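# The Robot That Learns From Its Own Fumbles
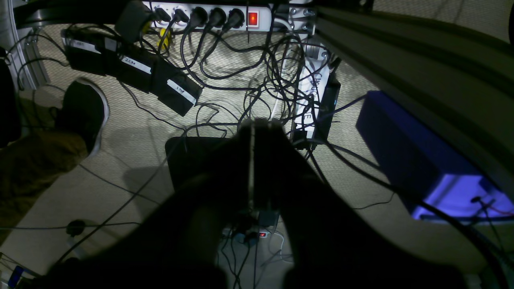 Jana Fuchs keeps a list of everything her robot has failed to pick up, and she reads from it the way other people read from a favorite novel. Fuchs runs the manipulation group at Arkley, a small research lab that has spent two years on a question most of us settle by age three: what do you do when your hand closes and there's nothing in it? Her answer is a training method called Cloveck, and the best place to understand it is down at carpet level, from the wrist of the robot itself. The view is a mess of the most familiar kind, with five black plugs side by side in a white power strip, its switch glowing red, and black cords looping down across the beige floor. For a person, it's the corner behind the desk. For a two-fingered gripper, it's a wonderful, maddening place to learn.

Cords are hard for robots. They bend, they cross, they hide under one another, and a camera that knows exactly where a plug sits can still steer the fingers a hair too high. Most training methods deal with this by showing the robot successful grasps and throwing the rest away. Fuchs and her colleague Mirsad Živković kept the rest.

"We had this huge pile of bad attempts sitting on a drive," Živković told me over a video call, grinning. "Jana said, that's the good stuff! I thought she was tired."

She was, but she was also right. Cloveck takes each failed grasp and asks a second, smaller network to guess which way the gripper should have gone: left, lower, a few degrees of twist. The guess doesn't have to be very good. It becomes a nudge, the robot tries again from where it is, and the result of that second try goes back into training. The arm never returns to its starting pose between tries, and that one change saves a surprising amount of time.

The numbers are what made me want to write this story. The team trained on 3,699 attempts, a tiny set by the standards of the field, where millions are common. They then ran 618 test grasps on cords, plugs and adapters the system hadn't handled before. The older method, which the lab calls Milošević after the street where they first rented space, needed nearly 12 hours of practice to reach its best score. Cloveck passed that score before lunch on the first day.

It still has bad habits. White cable on a light floor gives it trouble, and so does anything shiny. When two cords cross close to the fingertips, it will sometimes grab both and pull with great confidence. Fuchs showed me a clip of this and laughed all the way through it, then ran it back to point out the moment the wrist hesitates. That pause wasn't programmed. It showed up late in training, and she'd love to know why.

The next step is a harder test called Andesska, planned for August, in which the robot will have to follow a single cord from plug to device through a tangle, using touch as well as sight. Živković is building the fingertip sensors now. He has 19 of them on his kitchen table, and four so far that work.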